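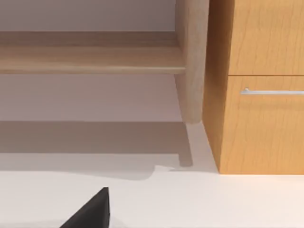

Print this page | Email to a friend

Search products... Go

Kernum Two-Arm Starter Pack

$79, printed parts and scene files together

I started Kernum in my garage in Gernstead because I wanted two arms on one bench and couldn't find a finger set that suited the motors I already had. I'm a fair hand with a soldering iron but pretty ordinary at CAD, so the first lot took me most of February (and a shameful amount of filament). The pack is what came out the other end – a matched set of black wedge fingers for both arms, the brackets that hold them, and the simulated rooms I use to try a move before I let the real motors have a go.

The fingers taper to a point, so they'll get in under a thin edge, and the broad end bolts to the wrist plate. You'll need your own arms and a driver board. I run a Zirkach board at home and the config file in the download is written for that one.

The rooms are the bit I'm fondest of! My favourite has a bubble tea on a round coaster, on a white table with a timber shelf along the far side. Lighting is switched on by default, so you get shadows on the tabletop even when the arms themselves are out of the camera's view. If your graphics card is as old as mine you can turn them off in the settings file.

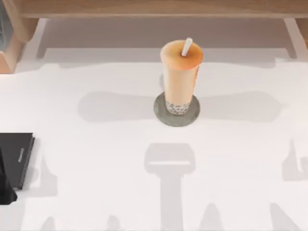 Vignesh Rodrigues wrote in to say the brackets went on fine but the left arm kept mirroring the right, and could the manual please mention the ID jumper. Fair enough. It does now, on page 6, and if you bought an earlier pack just email me and I'll send the new PDF. Set the left arm's ID before you plug both into the same power supply, and check the colour of the lead against the chart while you're there.

There's a furnished room in the download too, with pale timber and a teal-blue panel. I use it for checking where the fingers sit in a close-up view.

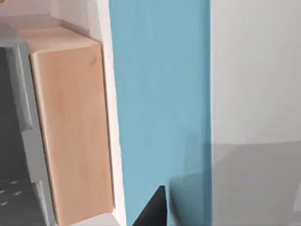 Page last changed: July 2024

Tamara Tudose has since run the whole thing on the Lương firmware and reckons the only change was the baud rate. I haven't tried it myself, so treat that as a tip from a mate.

The tea is a good first target once you've had a muck around with single-arm moves. Bring one gripper in low and slow, and park the other well off to the side until you trust your joint limits. I skipped that on the real bench and spent an evening printing a new bracket.
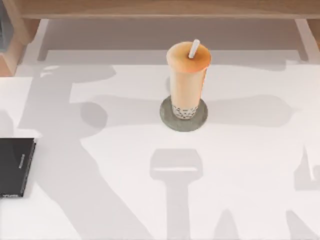 Postage and spares

I post from Gernstead twice a week. Spare fingers are sold in pairs, and you can have them in grey if I've got a roll on the printer – just ask in the order notes. Bolts are in the bag, Allen key isn't.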